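How to do a yearly stock count without falling out with anyone
Posted Feb 8, 2023 in Running a Small Shop

Every January we shut Lusiso for a day and find out how wrong our records are. This year the computer said we had 1,320 items in the back. The first count found 1,051. By teatime we had turned up another 158, most of them on the shelf marked "Misc", and the rest I have chosen to think of as a learning experience.

The method below is the one we've settled on. It suits a shop with one stockroom and a limited supply of patience. 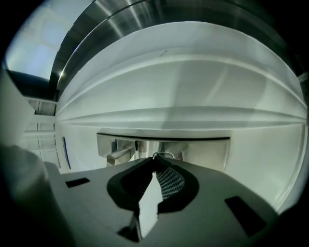

Before the day

Stop moving things. Deliveries, returns and "I'll just pop this here" all end the evening before. Our supplier, Akpalu, will hold an order if you ask by phone, and will send it anyway if you ask by email.

Tidy first, count second. Put like with like, flatten the empty boxes, and open any box whose label you don't trust. We once carried a carton of desk lamps through three yearly counts. It was full of carrier bags.

Print your count sheets with the item name, the code and a blank space. Leave off the number you expect to find. People who can see a 9 on the sheet will find nine of anything.

Lock up, or at least close up

A count goes wrong the moment someone nips in for a roll of till paper and comes out with two. Decide who is allowed in, tell everyone else, and keep the door shut. 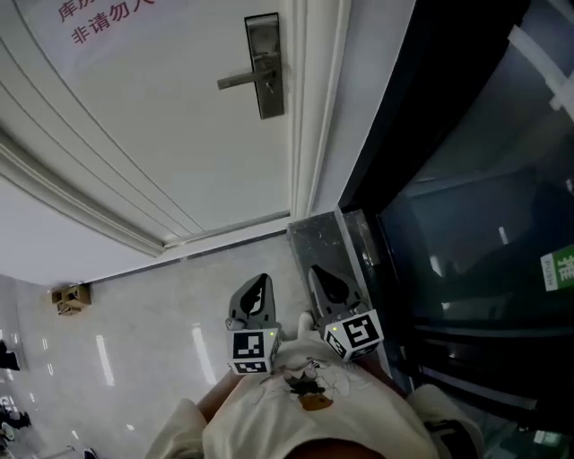
Storeroom door with lever handle and keyhole. The red sign asks the uninvited to stay out.

Doing the count

1. Work in pairs, one counting and one writing. Swap over every hour, or when the sighing starts.

2. Start at the top left shelf and go along, then down. Don't skip the boring shelf.

3. Put a coloured sticker on each shelf as you finish it. We use Velatness dots, which come off cleanly if you remember to take them off before summer.

4. Have a different pair recount anything expensive or very small.

Afterwards

Type up the sheets the same day, while you can still read them. Look into the large gaps before you change any records – the missing stock may be at your other branch. Ours at Bristen had a whole shelf of it, and had been wondering when we would ask.

Keep the paper sheets until next year's count is finished.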